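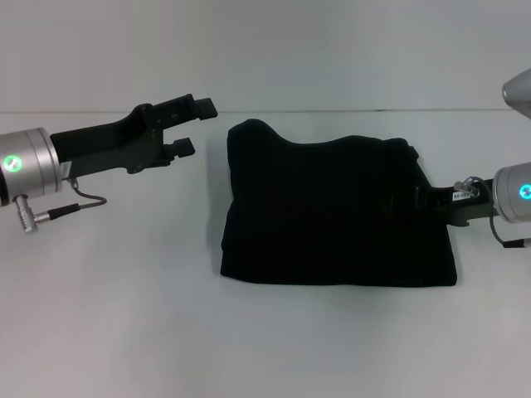
Two robot arms and one folded black garment on a white table.

How Do You Shop for a Robot?

When your family needs a new toaster, somebody goes to a store, looks at a few, and brings one home. Buying a robot that handles clothes takes a lot longer. At the Wamdale uniform library, where kids borrow school clothes and bring them back, the planning started in November and went on through the spring.

Start with the job

Shahnaz Rathnayake runs the uniform library. Before she looked at any robots, she wrote down the work she wanted done. Shirts come back from the wash in a heap. Each one has to be laid out, folded, and put on the right shelf. On a busy day, up to 140 pieces come back.

That list matters. A robot that is good at lifting heavy boxes may be terrible at picking up a T-shirt. Cloth is hard for robots. A box keeps its shape when you grab it, but a shirt flops and slides and makes new wrinkles every time it moves.

One arm or two?

Try folding a shirt with one hand behind your back. You can do it, but it is slow and the shirt comes out crooked. Shahnaz decided to plan for two arms, even though two arms cost more than one.

Each arm also needs a gripper, the part that works like a hand. Some grippers have two fingers that open and close. Others use suction, like the cup on a bath toy. Suction does not work well on most cloth because air leaks through it, so two-finger grippers went on the list.

The price is more than the price

A budget is a plan for how money will be spent. Etornam Nartey, who keeps the budget at Wamdale, made one with 11 lines. The arms were only the first line. Here are some of the others:

A strong, flat table that does not wobble
Grippers, and spare fingers for when the first ones wear out
Cables
Training for the people who will work with the robot
Repairs
Electricity

Electricity was one of the small lines. Training was one of the big ones.

Etornam also left some money with no job at all. This is called a reserve, and it pays for things that go wrong. If you save up for a bike and keep a little extra for a flat tire, you have a reserve too. 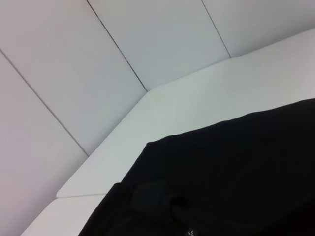 A size tag with a large "L" on dark fabric.

Planning for sizes

Uniforms come in many sizes, and a large shirt needs more table than a small one. Before ordering the table, Shahnaz laid out the biggest shirt in the library and measured it with the sleeves spread wide. Then she added space on every side for the arms to move.

Sorting was another question. A person can read a size tag in a second. A robot needs a camera and a program to do that, and the tag may be folded under or upside down. Etornam got a price for a tag-reading program and put it on a "maybe next year" list. For now, a person will sort the shirts by size first - the robot will get one size at a time.

Rent first, buy later

Wamdale chose to rent for one season before buying. Renting costs more per month, but if the robot is wrong for the job, it can go back.

Words to know

Budget: a plan for spending money
Gripper: the part of a robot arm that holds things
Reserve: money kept for surprises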